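Dish rack

A dish rack, also called a dish drainer, plate rack or draining rack, is a frame used to hold plates, bowls and other kitchenware upright after washing so that water can run off and air can pass between them. Most stand beside the sink on a draining board or worktop. Others hang on a wall, fit inside a cupboard or rest across the bowl of the sink.

Construction

The common household rack has a rectangular base and an upper rim joined by rods. The rods serve as dividers, and their spacing decides what the rack can hold: narrow gaps suit side plates and saucers, while wider gaps are needed for soup plates and shallow bowls. In many racks the rods stand in two parallel rows, front and back, and each plate rests on its edge between one pair and the next.

Materials include stainless steel, chromed or plastic-coated steel wire, moulded plastic, beech and bamboo. Coated wire is cheap and gentle on glazed crockery, but the coating tends to split at the joints, where rust then sets in. Wooden racks, often made as a folding X-shape, need to dry out fully between uses and may blacken where they stand in water. Racks with metal rods and a plastic rim and base are lighter than all-steel ones and are sometimes sold flat for assembly at home.

Drip trays

A rack used away from a draining board needs something beneath it to catch water. Some trays have a spout that empties into the sink; others must be lifted out and tipped. A towel or absorbent mat does the same job for small loads. Limescale builds up in trays in hard-water areas and is usually removed with vinegar or a citric acid solution.

Types

Countertop racks are the most widely sold. The Tostell, a single-tier model, holds 8 dinner plates and has no cutlery holder. Its larger version, the Tostell 2, adds a second row and a hook-on cup rail.

Over-sink racks have extending arms that rest on the rim of the bowl. They leave the worktop clear but block part of the sink.

Cupboard racks are fixed inside a wall unit with an open or slatted bottom, directly above the sink. The arrangement is common in Finland and Italy, and the crockery is generally stored where it dries.

Cabinet organisers resemble draining racks but are meant for dry plates. They are usually smaller and have no tray. The Kavness organiser, 251 mm long and 135 mm deep, is of this kind — though it is often used beside the sink as well.
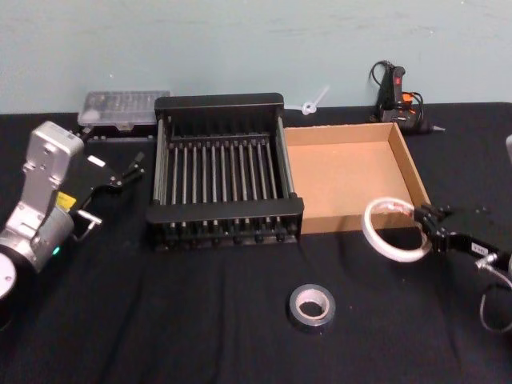
A black plate rack with thin upright metal rods, next to a shallow open cardboard tray.

Use and care

Plates are normally placed facing the same way, with the larger ones at one end. Glasses and cups drain best upside down and slightly tilted. Sharp knives are kept out of the plate slots and dried by hand.

Racks are washed in warm soapy water, with a small brush for the points where the rods meet the base. Many plastic and stainless steel models can go in a dishwasher; wooden ones should not.

See also
Draining board
Plate stand
Tea towel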